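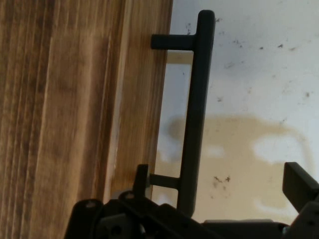 Figure 1. Wrist camera view during the approach to a cabinet handle. Matte black bar pull, two posts, vertical grip.

Week 9 handout: The handle task and the February fault

Read this before the lab. The fault described below happened on the Ullholm arm, which is the same arm you will be using, and the changed procedure in section 5 applies to every group.

1. The task

The arm drives up to a cabinet door, closes two fingers on the handle, and pulls the door open along an arc. Three stages are logged separately: approach, grasp and pull. The approach uses the wrist camera. The grasp uses finger position and motor current. The pull uses the force sensor at the wrist together with the estimated hinge position.

A bar handle looks easy. It stands off the door, it has a clear outline against most backgrounds, and there is room for a finger behind it. The difficulty is at the two ends, where the posts join the bar to the door. A finger that goes in level with a post has nowhere to go. In Figure 1 the tip of one finger is close to the lower post, and you should keep that geometry in mind when you read the next section.

2. What happened

The arm was running a set of 38 pulls on a Midov test cabinet. The first 35 finished without an alarm. On the next one the fingers closed lower on the handle than planned, with one finger bearing against the lower post. The controller read the rise in motor current as a good grasp and started the pull.

The door moved a short distance and stopped. The wrist rotated slightly, the finger wedged between the post and the door face, and the force estimate climbed. The software limit should have ended the motion at this point. It did not. The arm kept pulling until the student at the bench pressed the emergency stop.

No one was hurt. The lower screw pulled partway out of the door, one fingertip was bent, and the finger mount had a hairline crack that was not found until the gripper was taken apart the next day. The arm was out of use for 2 weeks.

3. Causes

The investigation found three things, and all of them were needed to produce the fault.

Handle position. The vision routine, Grarel, finds the long edges of the bar and takes the midpoint between its two ends as the grasp point. If the lower end is hidden by the gripper during the final approach, Grarel has to guess where the bar stops. On the run that failed it took part of the gripper's own outline as a continuation of the bar. The midpoint moved down and the grasp point went with it.

Figure 1 shows how this can come about. The top end of the bar is in view and is plainly rounded off. The bottom of the bar passes behind the gripper parts. Both are black. The background on the right is pale but marked, with small dark specks and a large tan-brown patch that could be a stain or a shadow, and an edge finder has to sort through all of that as well.

Grasp check. Motor current was the only test for a grasp. A finger pressed against a post raises the current in much the same way as two fingers closed on the bar. Finger spacing was recorded in the log but was not part of the decision.

Force limit. The limit was set to 107 newtons during an earlier project with a heavier door and never changed back. It was also applied to a filtered signal, and the filter delay was long enough that a fast rise was seen late. The peak in the raw data was well over the limit before the filtered value reached it.

4. Reading the log

You will be given the log from the failed run and the logs from two good ones. Plot the raw wrist force, the filtered wrist force and the finger spacing on the same time axis. Mark the start of the pull stage on each plot.

In the good runs the finger spacing settles at the width of the bar and stays there. In the failed run it settles wider, then drifts. The drift begins before the force rises sharply. Work out how much warning that would have given if the controller had been watching it.

Do not smooth the raw force before plotting. Several groups did this last term and lost the feature they were meant to be looking for.

5. Changed procedure

The grasp point is now fixed from an image taken at the standoff position, where both ends of the bar are in view. It is not updated once the gripper hides either end.

Finger spacing must be within tolerance of the measured bar width before the pull stage will start. Measure the bar with calipers and enter the value yourself. Do not copy it from another group's file.

The force limit is entered at the start of each session and is cleared when the controller is shut down. The controller will not run with the field blank. The limit now acts on the raw signal.

One person in each group holds the emergency stop for the whole of the pull stage and does nothing else. That person does not take notes, watch the plots or handle the door. Hands stay outside the taped line until the arm is back at its home position and the drives are off.

If a finger wedges, press the stop and leave the arm where it is. Do not try to free it by jogging the wrist. Call the demonstrator, who will release the brake on the wrist joint and back the finger out by hand.

6. Before the lab

Read chapter 4 of the Ostrowski course notes, on contact detection. Bring answers to the following, half a page in total.

Which of the three causes would have been cheapest to catch, and at what stage of the run?

Suppose the handle were brushed steel and the gripper stayed black. Which parts of the failure would be less likely, and which would be unchanged?

The force limit was left over from another project. Suggest a check that does not depend on someone remembering to look.

Handout revised 2021-05-11. Earlier copies give the old force limit and should be recycled.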